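Tilstead diary
Sunday, 11.40pm
By Sumathi Amin
Print this page | E-mail this page

Writing this sitting on the stairs, laptop nearly flat. Bad day for the grippers. Started all right, got through 17 runs before lunch, folding and unfolding, bag packing, the usual. Then the right hand one began to drift. Fingers told to close, and they closed, but the log had them still open by a good bit. Didn't notice till Emil rang from Nilham and asked why the widths looked daft. Felt sick. Went back and checked and it was 24 takes, all of them rubbish on that side.

Tried the obvious. Restarted, re-zeroed, swapped the cable, restarted again. Fine for a few minutes then off it went. Ottilie thinks it's the encoder working loose on its shaft. Selina says firmware, but Selina always says firmware. I said could it be heat, it was stuffy in there all afternoon, and got no answer from either of them. 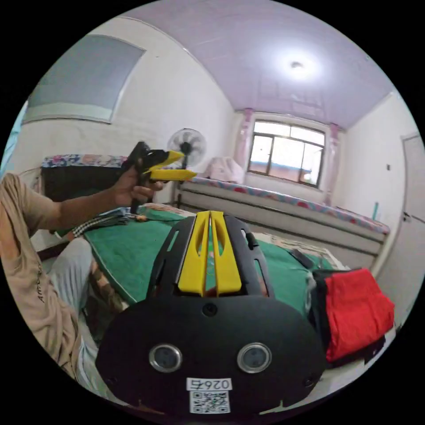
Number 0264 and its partner over the green blanket, red clothes in a folded stack.

Then the nasty bit. About to start again after tea and the fingers snapped shut on my thumb while I was picking fluff out of the slots. I had the thing switched OFF at the handle, or thought I had. Switch doesn't cut the motor, it only stops the recording!! Not in the manual, I looked, twice. No blood, nail's gone a bit purple. Rang Regula and she wants it written up properly tonight, time, what I was touching, the lot. Fair enough. She's told everyone at Wulon to pull the battery before fingers go anywhere near, and no more cleaning on your own.

So, to do. Battery out, both units. Bag up the bad one with a note on. Find the little hex key (last seen Friday?). Mark the 24 as bad before Emil's upload picks them up, it takes everything at midnight so need to get a move on. Target was 4000 by the end of January and we're on 3586 with those counted in, so less now. Berchtold wont be pleased.

Thumb throbbing. Typing with the other hand mostyl. Will ring Ottilie in the morning about a spare encoder.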